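Home Courses Handouts Library Contact
Search this site Enter keywords Go

Reading a Writer's Life: Notes for Session 6

5 May 2024, by Carmela Fiore

In this session we look at the short biography of an author, the kind that is printed on the back of a novel or in a reference book.

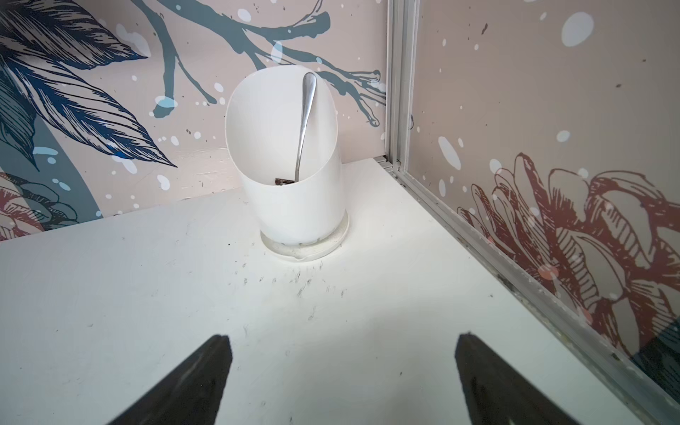 Most of you have already read the two biographies of the novelist Voyle that I gave out in February. Please bring them again. They speak of the same person, but after reading them one has the feeling of two different lives.

1. What a short biography contains

Usually it gives the place of birth, the education, the main books and the prizes. Sometimes it gives also the marriage and the children. Look at the order in which these facts come. In the first text the marriage is in the opening sentence and the first novel comes only at the end. In the second text the marriage is not mentioned.

2. Born in, citizen of, writer from

These three expressions are often confused. Voyle was born in Clollanport, left it at the age of 19 and wrote all the novels in Lorkow. Is this a Clollanport writer or a Lorkow writer? Each town says yes. When you write, say exactly which fact you know: "born in", "lived in", "wrote in".

3. Dates and ages

An age becomes false after one year, but a date of birth remains correct. The first text says that Voyle is 24 and has published one novel. It was true when the text was written, and it is still copied today. Check also the verb tense. "Is an author" and "was an author" do not say the same thing to the reader.

4. Private life

Be careful with the word "possibly". In many short biographies it means that the writer did not find any source. If you have no source, leave the sentence out. A letter or an interview is a source. Another short biography is a weak source, as it was perhaps copied from a third one.

5. Titles

Write the title of a book as it stands on the title page, with the year of the first edition. "Mundance" appeared first in a magazine, and the second text gives the magazine year as the year of the book. I marked this place in your copies.

Homework

Write a biography of Voyle in almost 150 words, using only the letters in the course folder. After each fact put the number of the letter in brackets. Work in pairs if you like, but each student hands in one text.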